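**Spring Course Registration, Travbridge Adult Learning Center**

Registration for the spring term opens on March 27, 2023, at the front desk and by mail. The fee remains $30 per course, and residents may enroll in no more than 2 courses. Returning students should bring their December receipt.
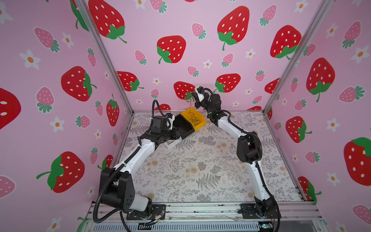
*Strawberry wallpaper in pink, red and green.*

The home decorating course, taught by Ghazal Hashemi, will cover measuring, pattern matching and the hanging of paper around corners. Questions about fees should be addressed to Dennis Marsden in Room 238.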